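Notebook, June 9, 2025
Aino Miettinen, kitting cell, Vaslow site

Bench work for the color sticks, still in simulation. The real bench stays with the people until December, and I think it is good that we have this time.

Today I talked with Hemi Tipoki and Ashton Bright, who do the kitting by hand now. One kit takes them 30 seconds. They do 200 kits in a shift, and after that Hemi's wrist is tired. He would be glad to give the small pieces away. Ashton is less glad. She asked who decides when a kit is wrong, if she only stands beside the arm. I had no good answer and wrote the question to Rhys Partington.

Layout for the pick trials, sticks and short pieces lying free on the table:
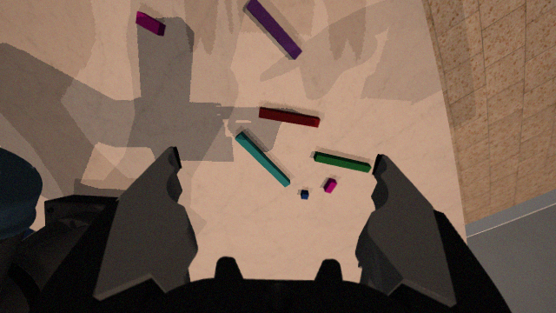
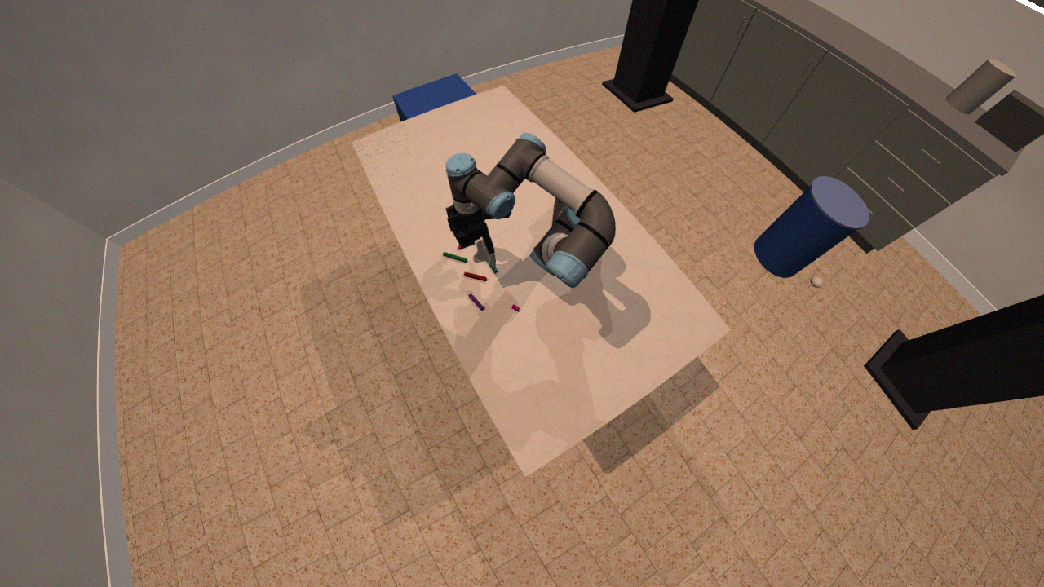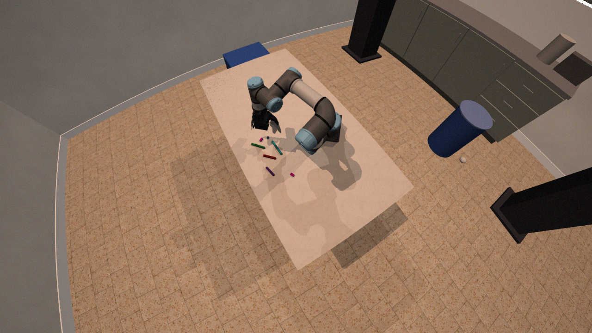
Shadows fall over the tabletop in all three views. Wiremu Whitelaw wants to keep them in, as the light over the real bench is also uneven.

What changes for the bench

1. Hemi and Ashton will not sort by color any more. They check the finished kit and fill the parts table.
2. Stopping the arm must be allowed for everybody on the shift, without asking the lead first. Rhys agrees with this.
3. The short pieces are my worry. Ashton picks them up with the nail of her thumb. I must ask her to show me slowly, and write down in which order she takes things when they lie close together.
4. Training: 2 people per shift, 8 hours each. Rhys has planned less. To discuss.

Open: will the checking be paid as the same grade? Hemi asked it two times. It is not my decision, but I promised to bring the answer before the next trial.

Tomorrow: repeat with the short pieces moved farther apart, same light.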